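# Chapter 4: Why We Wash Up the Way We Do

When I was nine I stayed for a fortnight with my aunt in Studgate, and on the first evening I got told off for rinsing a glass under the tap. In our house that was how you finished a glass. In hers it was a waste of good water, and the suds were meant to slide off on their own. I remember standing there with my wet sleeves, quite sure that one of us had to be wrong.

That small telling-off is more or less where this chapter comes from. Up to now we've looked at the big, showy side of home life: weddings, Sunday lunches, who gets the good chair. Now I want us to slow right down and look at a job so dull that most people can't tell you how they do it until you stand next to them and watch (and then they get a bit cross, in my experience).

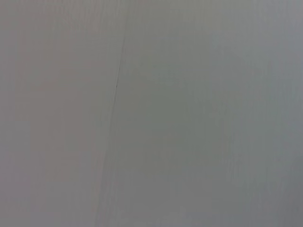
Social historians call this sort of thing routine work, and for a long time they left it alone. You can see why. A wedding leaves photographs, a bill from the caterer and a box of letters. Washing up leaves nothing at all. If you want to know how a family in the 1930s did their dishes, you have to go sideways at it, through household manuals, through rent books that mention a new sink, through the grumbling in people's diaries. I love the grumbling best!

The richest source I know is the Olszewski collection, which holds 2,017 household diaries, and I spent most of one June reading them. Of those, 141 mention the washing-up in some way, usually to complain about whose turn it was. Only 2 describe the order things went into the bowl. Both put glasses first and pans last, and both writers seem to think it hardly worth saying.
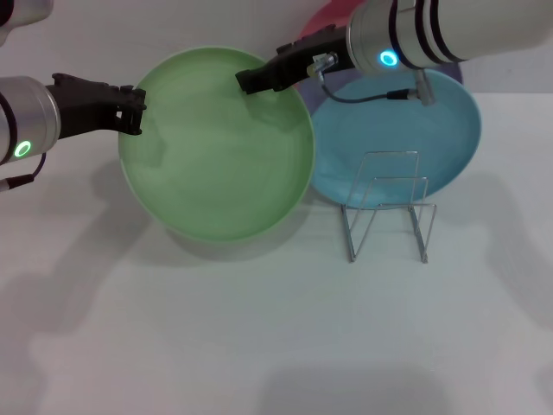 So what do we do with a habit that people barely wrote down? Jolanta Rutkowska, whose work we'll lean on a good deal in this chapter, went and asked. She interviewed 111 people about the kitchens they grew up in, and she had one lovely trick, which was to hand them a tea towel before she switched the recorder on. People who had just told her they remembered nothing would start folding it, or throw it over one shoulder, and off they went. One man talked for an hour about his grandmother's draining board and then wanted to know when the interview would begin.

Her main finding is easy to state and rather hard to get used to. People learn to wash up from one person, they learn it before they're about twelve, and after that they treat every other way as slightly dirty. I've tested this on my own students for years and I've yet to have a calm seminar.

Not everybody agrees with her, mind you. Taha El Ouafi thinks she makes far too much of the family and not enough of the plumbing. In his study of the Uvier estate he argues that when the flats got hot running water, old habits went within a few years, grandmothers or no grandmothers. I go back and forth on it. I rinse my glasses to this day, but then I've always had a hot tap. 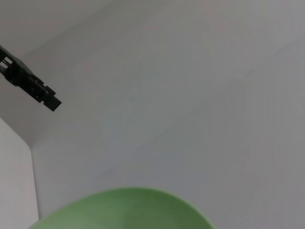
We'll take the two arguments in turn. Section 4.1 deals with water: where it came from, who carried it and what it cost to heat. Section 4.2 is about drying, and the surprisingly bitter quarrel between people who wipe and people who leave things to drain. Section 4.3 looks at the selling of soap, mostly through the Vorkano advertisements, which are great fun and should be read with one eyebrow up.

**Before you read on**

Try this at home, and do it before Section 4.1 so that I haven't put ideas in your head.

1. Write down, from memory, the order in which you wash up after a meal.
2. Ask someone you live with, or used to live with, to do the same without seeing yours.
3. Wash up as usual the next evening and mark on your list anything you got wrong.
4. Note who taught you, if you can remember.

Keep the sheet somewhere safe. You'll need it for the exercise at the end of Section 4.2.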